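Right, stove thread, as promised. We've finally picked one for the back room – the small Manero, in black.

Quote came to £1,191 with the hearth, from Alistair Matheson. He swept the chimney in April and found an old nest in it, so I trust him.

I did look at the Zudach. Lovely thing but the door handle got on my nerves in the showroom and I couldn't get past it. 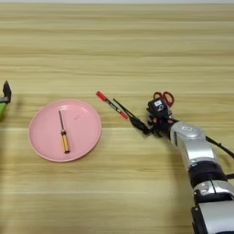
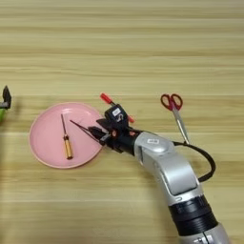 Anyway, the mantel. The rules for ours say 40 cm clear above the top if it's timber, and mine is 4 cm short. So it's either move the beam up or go for slate.

I'm leaning slate! My sister says keep the beam. She doesn't have to dust it.

If anyone's had a Manero in for a winter or two, does the glass stay clean? Tell me before I pay the deposit please.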